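Hunora Hand-Held Gripper Kit
Build-it-yourself pair, left and right hand

The Hunora is a gripper you hold in your own hand and build on your own table, and it has been our most asked-about kit since Huia Rakena brought the first pair to the Mutden shared workshop one Friday and let everyone have a turn. It started out as a home project for folks who wanted to teach a small arm to pick up household things without buying the arm first, and that is still who we pack it for. You squeeze, the jaws close, and you get a real feel for what two fingers can and can't do!

The plates are black and the finger pads are blue, with a raised texture to help with the slippery stuff. We tried a good many pads before settling on these (Tanveer Bajwa still has a drawer full of the others, if anyone wants them), and small bottles were what decided it. A little bottle with a flip cap is a fussy thing to hold, narrow at one end and rounded at the other, and we wanted pads that could take it at any angle you came in from.

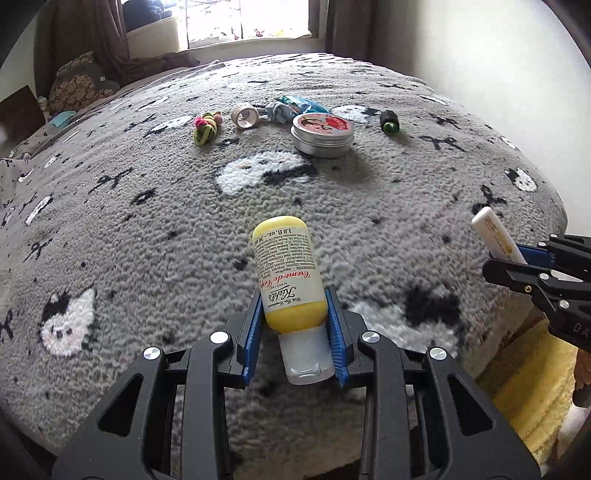
One gripper on a small yellow bottle, a second holding a slim tube.

Work through the build slowly the first time. Noemi Pace wrote the instructions and she writes the way she talks, so there is plenty of encouragement in there along with the steps. Fit the linkages to the jaws first, then the pads, and leave the pivot screws a touch loose until both fingers swing evenly. After that, snug them down a little at a time — a quarter turn, try the squeeze, another quarter turn. If one finger lags behind its partner, back off that side and start over. Put the second gripper together the same way, and keep the first one beside you to check against.

For practice you don't need a bench. A rug or a made bed does nicely, and soft fabric is kind to anything you drop. Start with easy shapes, move on to tins and tubes, and save knotted rope toys for when you're feeling patient. Have a look at the fingers with nothing between them before each session, and see that both pads are sitting flat.

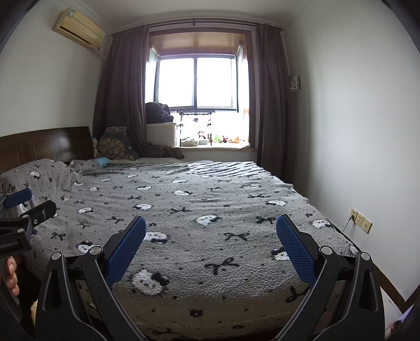

What comes in the box
Black plates and linkages for two grippers
Blue finger pads, with a spare set
Pivot screws and a driver to fit
Printed build guide
Sondum storage pouch

Spare pads are sold in packs of 12. Write to Mared Landeg at the parts desk for those, and do mention whether yours is a March kit or a later one, as the pad backing changed.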